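# 手動教示と遠隔操作教示
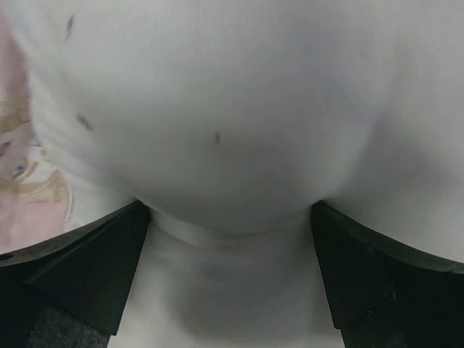

## 概要

**手動教示**(しゅどうきょうじ)および**遠隔操作教示**(えんかくそうさきょうじ)とは、人間がロボットの腕や手先を直接、または離れた場所から動かし、その動作を記録して作業を覚えさせる手法の総称である。得られた記録は「実演」または「デモンストレーション」と呼ばれ、そのまま再生されるほか、模倣学習における学習データとして用いられる。

産業用ロボットの分野では、教示という語は古くから、ペンダント型の操作盤で通過点を一つずつ登録する作業を指してきた。本項では、そのうち人間の手の動きを連続的に写し取る方式を中心に扱い、とくに布や衣類のように形の定まらない対象の教示について詳述する。

## 用語

日本語の文献では、腕を直接つかんで動かす方式を「直接教示」「ダイレクトティーチング」と呼ぶことが多い。英語の kinesthetic teaching に対応する語であるが、力制御によって腕を軽く保つ機構を備えたものに限って直接教示と呼ぶ立場もあり、用法は統一されていない。

遠隔操作教示は「テレオペレーションによる教示」とも表記される。操作する側の装置をリーダー、追従する側の腕をフォロワーと呼ぶ。旧来の文献に見られるマスター・スレーブという呼称も同じ構成を指す。

一回の作業の開始から終了までの記録は「エピソード」と称される。エピソードをどこで区切るかは計画ごとに定められ、布をつかむ動作のみを一単位とする場合も、折り畳んで所定の位置に置くまでを一単位とする場合もある。

## 方式

### 直接教示

操作者がロボットの腕や手首を持ち、目的の経路に沿って動かす方式である。腕の重さはモーターの出力で打ち消されるため、操作者は比較的小さな力で姿勢を変えることができる。接触の感触が腕の構造を通じて手に伝わる点が利点とされる。一方、操作者の手や腕が作業空間に入り込むため、カメラ画像を学習に用いる場合には、実演時と自律動作時とで見え方に差が生じる。

### リーダー・フォロワー方式

フォロワーと同じ関節構成をもつ操作用の腕を用意し、各関節の角度を対応させる方式である。縮小された腕が用いられることもある。関節どうしが一対一で対応するため逆運動学の計算を必要とせず、可動域の限界も操作者が手元で把握しやすい。双腕の作業では左右に一台ずつリーダーを配置する。

### 手持ち機器による方式

位置と姿勢を検出する小型のコントローラーを操作者が握り、手先の動きだけをロボットに伝える方式である。関節の形が異なるロボットにも適用しやすいが、腕が特異姿勢に近づいたときの挙動を操作者が予測しにくい。動き始めに握りボタンを押し、離している間は追従を止める仕組みが一般に設けられる。

### 手持ちグリッパー方式

ロボットの腕を用いず、ロボットの手先に相当する器具を人間が持って作業を行い、器具に取り付けたカメラの映像と器具の軌跡を記録する方式である。作業場所を選ばないことから、住宅や店舗など多様な環境での収集に向く。軌跡の推定精度と、記録された動作を実際の腕が再現できるかどうかの検証が課題となる。

## 記録の構成

実演の記録は、一般に次の項目からなる。

| 項目 | 内容 |
|---|---|
| 関節情報 | 各関節の角度、角速度、場合によりトルク |
| 手先情報 | 位置、姿勢、グリッパーの開き幅 |
| 画像 | 手首カメラおよび固定カメラの映像 |
| 操作入力 | リーダーまたはコントローラーからの指令値 |
| 注記 | 作業名、対象物、成否、操作者の識別記号 |

各項目は異なる周期で取得されるため、共通の時刻による同期が必要となる。画像と関節情報のずれが大きい記録では、グリッパーを閉じる指令と指先の見え方が対応しなくなり、把持の学習に支障を及ぼす。

### 手首カメラ

手首付近に取り付けた小型カメラは、指先と対象物の接触部を近距離から捉える。白い布の把持では、二本の黒い指の間で生地が絞られ、その上側が丸く膨らむ様子が視野の大半を占めることがある。固定カメラからは腕や布自体に隠れやすい部分であり、つまんだ箇所の幅や、指の間を通る生地の折れ目を確認するうえで有用とされる。

その反面、近接した布に視野を占められると、作業台のどの位置で操作が行われているかを手首の画像のみから判断することは難しくなる。このため多くの構成では、全体を見渡す固定カメラが併用される。

## 柔軟物の教示

布、衣類、紐、袋などの柔軟物は、わずかな力で形が変わり、同じ初期状態を再現することが困難である。剛体の部品であれば位置と向きの六つの値で状態を表せるのに対し、布の状態を少数の数値で表す一般的な方法は確立されていない。人間の実演を用いる手法は、形状の明示的な記述を経ずに、画像と動作の対応を直接学習させる点で、この分野に適用されることが多い。

### つかみ方

布の把持には、縁を挟む方法、面の中央をつまみ上げる方法、重なった生地をまとめて挟む方法がある。厚みのある生地では、指が閉じるにつれて布が上下に逃げ、挟んだ部分の外側に膨らみが生じる。操作者には、指を閉じる前に手先をわずかに押し下げ、十分な量の生地を取り込む操作が求められる。

平行に開閉する二指グリッパーでは、一枚だけをつかむ操作と二枚以上をつかむ操作との区別が指の開き幅に現れにくい場合がある。薄手の布ではとくにその差が小さく、注記によって補われる。

### 色と明るさ

白色または淡色の布は、均一な照明のもとで陰影が弱くなり、折れ目や縁の検出が難しい。編み目や細い畝のある生地では模様が手掛かりとなるが、圧縮率の高い映像ではこれが失われる。露出を自動調整に任せると、布が視野に入った時点で画像全体の明るさが変わるため、収集期間を通じて露出を固定する運用が見られる。

### 失敗と復帰

つかみ損ねた布を持ち直す動作は、成功した動作のみからなる記録には含まれない。自律動作では小さな誤差が積み重なり、実演に存在しない状態に陥ることがあるため、意図的に位置をずらした状態から復帰する実演を加える方法がとられる。ただし、失敗に至るまでの動作も同時に学習されるおそれがあり、復帰動作の開始点から後のみを用いる処理が行われる場合もある。

## 操作者の訓練

実演の質は操作者の技能に左右される。急な停止、不要な往復、指の開閉のためらいは、そのまま記録に残る。熟練した操作者は動作が速く滑らかであるが、速すぎる実演はカメラの取得周期に対して変化が大きく、必ずしも学習に適さない。

複数の操作者が参加する場合には、つかむ位置や折る順序を定めた手順書が用いられる。手順が人ごとに異なると、同じ状態に対して相反する動作が記録され、学習後のロボットが両者の中間の動きをとって布に触れずに終わる例が知られている。一方で、手順を過度に統一すると、布の向きが変わった際の対応が乏しくなる。

## 事例

### モリカワ計画

モリカワ計画(Morikawa)は、家庭用の布製品を対象とする遠隔操作教示の収集計画である。リーダー・フォロワー方式の双腕装置を用い、2865件のエピソードを収集した。このうち478件は注記の照合において作業名と内容の不一致が認められ、学習用の集合から除かれた。

計画の技術責任者であったダルマワン・メノン(Darmawan Menon)は、収集報告において、区切りの基準を途中で改めたことが不一致の主な要因であったと述べている。改定前の基準では布が台に触れた時点を終了としていたが、改定後は両方の指が布から離れた時点に改められた。

### スケムルホルム訓練所

スケムルホルム(Skemurholm)の訓練所は、遠隔操作の操作者を養成する施設である。訓練課程は布の把持から始まり、折り畳み、袋詰め、受け渡しの順に進む。修了までに各受講者が記録した実演は保存され、後続の受講者の教材としても利用される。毎年11月には課程の見直しが行われる。

### トスターノ形式

トスターノ(Tostano)は、実演記録の保存と交換のために定められたファイル形式である。画像、関節情報、操作入力をエピソード単位で格納し、取得時刻を項目ごとに保持する。プランダビア(Plandavia)の公開収集はこの形式を採用しており、3034件のエピソードを収録する。関節数の異なる腕の記録を同一の集合に含めることができるが、手先座標系の定義は収集者に委ねられているため、統合に際しては変換が必要となる。

## 安全

直接教示では人間がロボットに触れるため、速度と力の上限設定、非常停止装置の配置、関節に指を挟まない持ち手の設置が求められる。遠隔操作教示においても、布の交換や配置の際には人が作業空間に立ち入ることから、追従を解除したうえで作業を行う手順が定められる。

通信の遅延または途絶が生じた場合の挙動も設計上の要点である。その場で停止する方式が一般的であるが、物を把持している場合に指を開くか閉じたままとするかは対象物によって異なる。布の場合は、把持を維持したまま停止させる設定が多い。

## 課題

収集に要する人手と時間は、手動教示および遠隔操作教示に共通する制約である。作業一回の所要時間に加えて、対象物を初期状態に戻す時間が必要であり、衣類では後者が前者を上回ることもある。

また、異なる機体で得られた記録の共有、指先の摩耗や交換に伴う見え方の変化、住宅内で収集された映像に含まれる個人の持ち物の取り扱いなどが、継続的な検討事項となっている。評価方法についても、折り畳みの仕上がりを数値で判定する基準は計画ごとに異なり、結果の相互比較には注意を要する。

## 関連項目

- 模倣学習
- ティーチングペンダント
- バイラテラル制御
- 柔軟物操作
- エンドエフェクタ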